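**Cell stopped with protective stop, gripper says it's holding something, it isn't (long)**

Board: Faults and Failures > Picking

---

**gantry_widow** wrote on 12/23/18:

Yes, I know what day it is. I'm in anyway.

We have a bin picking cell, KUKA arm, two-finger gripper, two metal bins back to back on a bench. Take from the front one, put in the back one, repeat until someone loses the will. It had been behaving for most of the month. On Friday's long run it did 141 picks, and for the last 37 of them it was reporting a good grip every time and delivering nothing at all. Lovely smooth motion, very confident, empty fingers. It would go down, close, lift, travel across, open over the back bin with a bit of a flourish and log a success.

Then on the next one it went down too far, leaned on the bin floor, and the whole thing threw a protective stop. I got to it quickly. No damage I can find apart from my opinion of the gripper firmware.

Things I have checked:

- finger zero position (fine)
- air: none, it's electric, please don't ask about the air
- cable to the gripper reseated at both ends
- bins haven't walked, they're clamped at the corners

The grip check is the Plotetti one, version 16, where it watches motor current on closing and decides whether there's something between the fingers. Threshold is on 50, as it came.

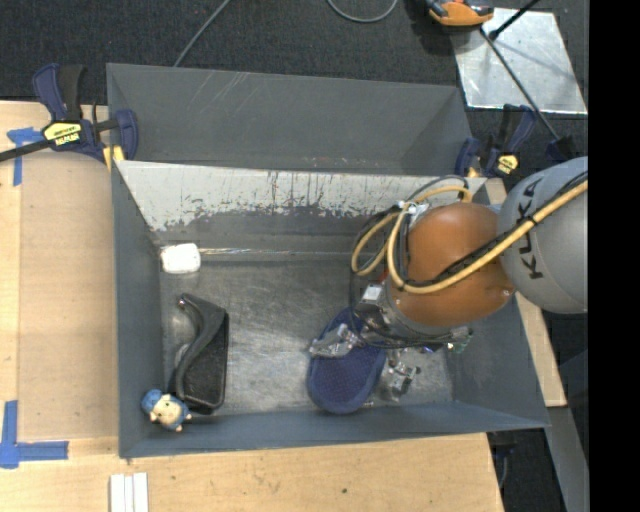

What I'd like to know is whether anyone has seen the current reading creep upwards over a long run until fresh air counts as an object. It was normal again on Saturday morning after a night switched off, and I don't trust faults that get better by themselves.

---

**Sprocket Les Mis** wrote:

Have you checked the air?

---

**gantry_widow** wrote:

Banned.

---

**tolerance_stack** wrote:

Your cable dress. A thick yellow one looped round the wrist with the thin ones bundled alongside it, and I'd bet money that's your fault. Every time joint six turns, the loop winds up and tugs. If any of the gripper wiring is being pulled, you get noise on the current signal and the gripper thinks it has hold of something. We had exactly this on a Valdovinos cell and spent January swapping perfectly good motors.

Clip it properly, give it a service loop that follows the arm, run again.

---

**moth_in_the_relay** wrote:

Disagree with the above. Noise would come and go with the pose. The OP has 37 false grips in a row and none before, and then a clean bill of health after a night off. That's heat. Motor warms up, grease does whatever grease does, friction in the fingers changes, current on closing drifts over the line. 50 is a daft threshold to leave it on for anything soft anyway. A slipper squashes. It barely loads the motor, so you've got hardly any gap between "soft thing" and "no thing" to begin with.

---

**tolerance_stack** wrote:

Heat would drift gradually. You'd get a few wrong, a few right, then all wrong.

---

**moth_in_the_relay** wrote:

You would if anyone had been looking at the few wrong. The OP said it was logging success, and a log full of successes doesn't get read.

---

**gantry_widow** wrote:

Ouch, but fair. I've gone back through and there are some odd ones in the stretch before. It says it picked the figurine twice running, and we only own one figurine.

So possibly gradual. I'm annoyed to be losing this argument to both of you at once.

---

**Flodside Dave's Cousin** wrote:

Slightly different angle. The false grips waste an afternoon. The bit that would bother me is the arm leaning on the floor of the bin. Why was it allowed to go that low? You should have a hard floor in the workspace limits, nothing to do with vision or the gripper. If the camera fancies that a shiny scratch is an object lying below the metal, the arm shouldn't be able to go and look for it.

Scuffed bare metal with bright reflections is about the worst thing you can put under a depth camera, by the way. Ours at Flodside used to see holes. We put matt lining in and the holes went off to bother someone else.

---

**gantry_widow** wrote:

There is a floor limit. Having just looked at it, there is a floor limit for the previous bins, which were deeper.

I will be having a quiet word with whoever changed the bins and didn't change the number. I've checked the initials and they're mine.

---

**Sprocket Les Mis** wrote:

This is why I write other people's initials.

---

**tolerance_stack** wrote:

Still say redo the cable. Even if it's not the cause, that loop will catch on the rim one day and then you'll be back here with a different title.

---

**moth_in_the_relay** wrote:

On that we agree, annoyingly. But do ONE thing at a time or you'll never know. Order I'd do it in:

1. Fix the floor limit before it moves again at all.
2. Run it with the front bin empty and record the closing current on every cycle, cold start until it goes wrong.
3. Redo the cable, let it cool, same run.
4. Only then touch the threshold.

And add finger width to the grip check. If they're fully shut there's nothing in there, whatever the current says.

---

**gantry_widow** wrote:

Floor limit done and tested at crawl speed with my hand on the stop. It now halts nearly a finger's width above the metal, and I've written the bin depth next to the number so the next idiot has a chance.

Finger width is already in the data, as it happens. We record it on every cycle and the check never looks at it. On all 37 it says fully closed.

---

**Flornley_nights** wrote:

Following this one. We run the same check here at Flornley and I've just gone to look at our finger widths. I'm going to need a bigger cup of tea.

---

**gantry_widow** wrote:

Empty-bin run is going now. Will post the current plot when it's finished or when they lock the building, whichever gets me first.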